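How to make your own random numbers with a coin

June — by Gianni Leone
Print this page | E-mail this page

Quantum key systems depend on random bits. You can get a feel for the idea at home with a coin, a pencil and a sheet of paper.

1. Flip the coin 50 times. Write 1 for heads and 0 for tails, in order, with no spaces.

2. Split the string into pairs. Cross out every 00 and 11.

3. For each 01, write 0. For each 10, write 1. The new string is shorter, but a coin that favors one side no longer matters — as long as each flip is independent of the last.

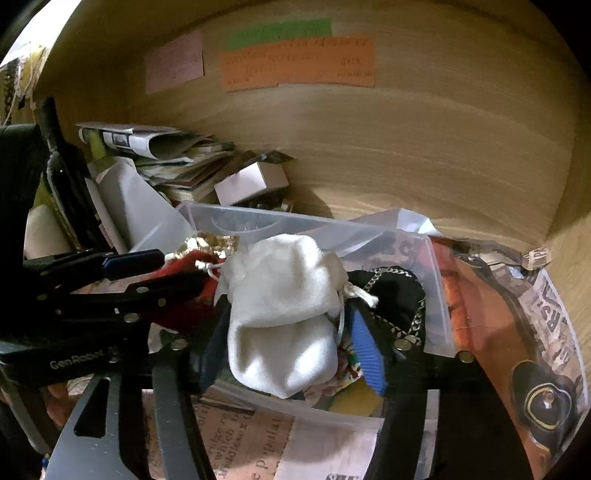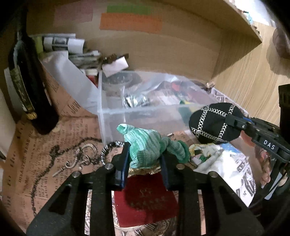

Drawer contents, and a knitted piece in mint green and white.

4. Write a second string of the same length from your head. Compare the longest runs of one digit. Most people avoid long runs when they make up numbers, so the invented string often looks too even.

5. To hide a short message, turn it into bits and add your coin string to it, one bit at a time. Where the bits match, write 0. Where they differ, write 1. Your friend needs the same coin string to undo it. Use each string only once.

Contact | Copyright Oltik | Back to top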